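Nollel Desk Setup Guide
Section 3: Tidying the underside 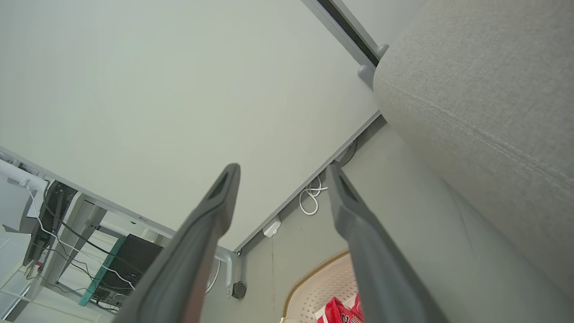
Margarida Macedo wrote to us after finishing hers that she wished she'd sorted the cables before pushing the desk up against the sofa, and that crawling in afterward was no fun at all. Good tip, so we moved this section up!

You'll need 2 cable ties and a soft cloth.

1. Switch everything off and unplug it at the wall.

2. Get down low and follow each cable from end to end. Label the ones that look alike (a scrap of tape does the job beautifully).

3. Coil any spare length loosely and hang it under the metal rail at the edge of the desk. Don't pull the coil tight.

4. Lift boxes and adapters clear of trailing cables, with their vents uncovered.

5. Slide your basket in under the desk last. It's a great home for bags and odds and ends!

Note: Leave a little slack near each leg so you can shift the desk for cleaning.

Caution: Keep fingers and cables out from under the foot pads when you set the desk down. Lift it with a helper, and never drag it.

Spare ties: order part 2144.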